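4.2 Setting out the work area

Rules for machine safety say a good deal about guarding and stopping distances, but they say little about how human demonstrations should be recorded when those recordings are later used to teach a robot. The Holmgren guideline was drawn up to fill part of this gap. It was tested at 2 sites, Cokusora and Mondier, and this section reports on the rules that concern the table, the objects and the person wearing the glove.

The guideline treats the table as part of the measuring equipment. The surface should be plain and pale, so that the edges of objects can be found without special lighting. Each task has a written object list. Objects on the list are placed within reach of the demonstrator, and objects kept for later tasks may stay on the same table provided that they are moved to one side and do not lie in the path of the hand. Both sites asked for this allowance, as clearing the table after every task had slowed the work and led to items being lost.

Markers carried on the hand must be fixed to a rigid block on the back of the glove. Printed markers may not be placed directly on the fabric, which bends as the fingers close. The block should carry markers on several faces, so that at least one remains in view when the wrist turns. Fingertips may be left bare where the task depends on touch. Cables on the forearm should be checked before each session and whenever the demonstrator returns from a break.

At least one camera should be placed to take in the area beyond the table. A close view alone was found to be a poor record of working conditions, and reviewers at Gerer, who assessed 500 recordings from the two sites, asked for the wider view to be made compulsory. Figure 5 shows the table in use for a task with an apple and a basin.

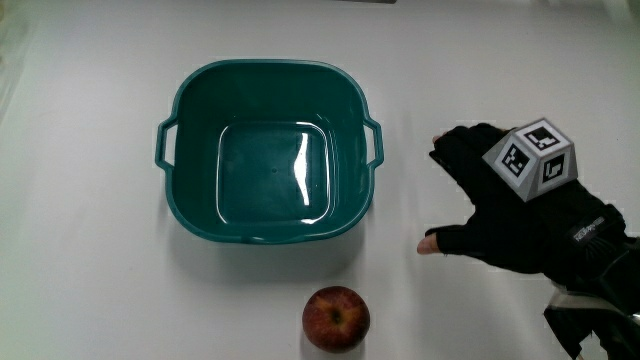
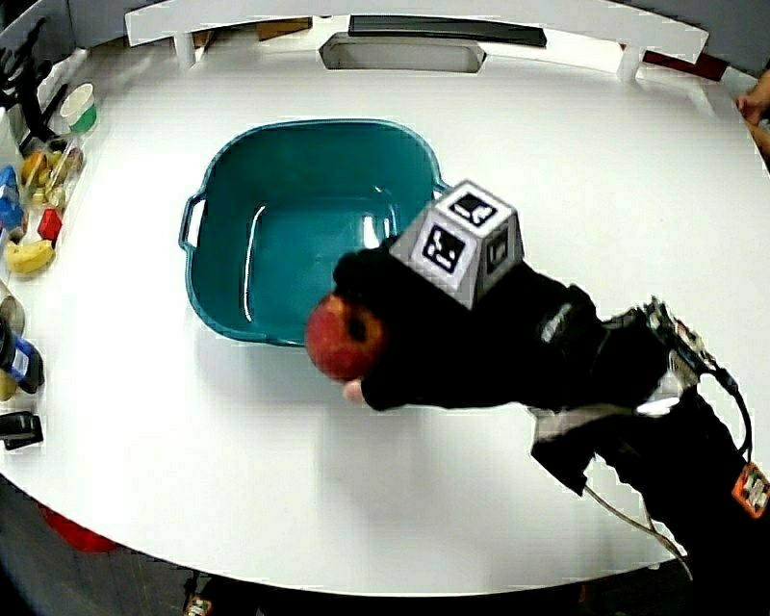
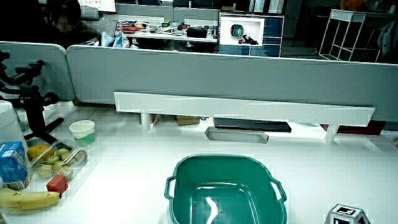 Figure 5. The work area from three viewpoints. The teal basin appears in all three; the apple is on the table in the first and in the gloved hand in the second.

4.3 Checks before recording

A session may begin only when the object list has been read against the table and each camera has been confirmed to have the basin, or other target object, fully in view. Where a camera has been moved, calibration is repeated. Sites are also required to repeat it after every 25 recordings, whether or not any movement has been noticed.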